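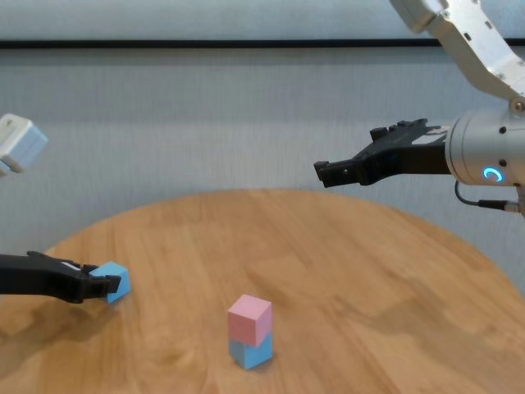 Bausteine in der Eingangsphase: Neues aus dem Materialraum

Mit Beginn des Kindergartenjahres im September stellt die Fachstelle für frühe Bildung Vorkow ihren angeschlossenen Einrichtungen einen überarbeiteten Grundbestand an Bauwürfeln zur Verfügung. Die Ausleihe erfolgt wie bisher über den Materialraum im Haus Mollel. Der folgende Beitrag fasst zusammen, was sich gegenüber dem Vorjahr ändert und worauf bei der Verwendung in den Gruppen zu achten ist.

Weniger Farben, gleiche Größe

Die bisherigen Kästen enthielten Würfel, Quader, Bögen und Dreiecksprismen in kräftigen Farben. Aus den Rückmeldungen der Einrichtungen ging hervor, dass die jüngeren Kinder vor allem die Würfel nutzten, während die übrigen Formen häufig im Kasten verblieben. Der neue Grundbestand beschränkt sich daher auf gleich große Würfel in zwei Pastelltönen, Rosa und Hellblau. Bögen und Prismen können weiterhin als Ergänzungskasten bestellt werden.

Die Beschränkung auf zwei Farben erleichtert sprachliche Anleitungen, insbesondere in Gruppen mit Kindern, die Deutsch als Zweitsprache erwerben. Aufforderungen wie »Der rosa Würfel kommt auf den blauen« lassen sich unmittelbar am Material überprüfen. Erst wenn Lagewörter wie auf, unter und neben sicher verstanden werden, empfiehlt die Fachstelle längere Reihen und höhere Türme.

Vom Zweierturm zum Muster

Herr Wycliffe Ondieki, pädagogischer Fachberater für den Bereich Vorkow, hat für die neuen Kästen eine Handreichung erarbeitet. Sie gliedert sich in vier Stufen:

Stufe 1: Einen Würfel auf einen zweiten setzen, Kanten bündig.
Stufe 2: Einen Zweierturm nach Vorlage bauen, mit vorgegebener Farbfolge.
Stufe 3: Einen weiteren Würfel neben oder auf den vorhandenen Turm setzen, nach mündlicher Ansage.
Stufe 4: Ein eigenes Muster entwerfen und einem anderen Kind beschreiben.

Die Stufen sind nicht an ein bestimmtes Alter gebunden. Nach den Erfahrungen der Einrichtung Jonov verweilen manche Kinder über mehrere Wochen bei der ersten Stufe und gehen danach rasch zur dritten über. Ein Überspringen der zweiten Stufe ist unbedenklich. Die Fachkräfte werden gebeten, bei einem schief sitzenden Würfel nicht sofort einzugreifen, sondern dem Kind Zeit zur eigenen Korrektur zu lassen.

Der Arbeitsplatz

Für die Arbeit am Tisch haben sich runde Tische mit heller Holzplatte bewährt. Beide Pastelltöne heben sich darauf gut ab, und mehrere Kinder können einander gegenübersitzen, ohne dass ein Platz als Kopfende gilt. Tischdecken und gemusterte Unterlagen sollten während der Bauzeit entfernt werden. Zu Beginn genügen wenige Würfel auf der Platte. Die übrigen verbleiben im geschlossenen Kasten auf einem Beistelltisch.

Bei tief stehender Sonne empfiehlt es sich, den Tisch vom Fenster abzurücken. In der Einrichtung Wurken wurde beobachtet, dass einzelne Kinder bei starkem Seitenlicht die Schattenseite eines Würfels für eine andere Farbe hielten. Die dortige Gruppe hat daraus ein eigenes Angebot zu Licht und Schatten entwickelt, dessen Unterlagen im Materialraum eingesehen werden können.

Ausleihe und Rückgabe

Der Gesamtbestand umfasst nunmehr 1.655 Würfel. Jede Einrichtung kann bis zu 3 Kästen gleichzeitig entleihen, die Leihfrist beträgt 4 Wochen. Eine Verlängerung ist einmalig möglich, sofern keine Vormerkung vorliegt. Die Kästen sind vollständig und gereinigt zurückzugeben. Zur Reinigung genügt ein feuchtes, gut ausgewrungenes Tuch; die Würfel dürfen nicht in die Spülmaschine gegeben werden.

Fehlende oder beschädigte Würfel sind auf dem Begleitblatt zu vermerken. Eine Ersatzpflicht besteht bei üblicher Abnutzung nicht. Würfel mit abgesplitterten Kanten sind sofort aus dem Gebrauch zu nehmen und dem Kasten bei der Rückgabe in einem gesonderten Beutel beizulegen.

Alte Kästen aus dem Vorjahresbestand werden noch bis Ende September angenommen. Vormerkungen für die neuen Kästen nimmt der Materialraum im Haus Mollel schriftlich entgegen. Die Handreichung liegt jedem Kasten in 2 Exemplaren bei, eines davon verbleibt in der Einrichtung.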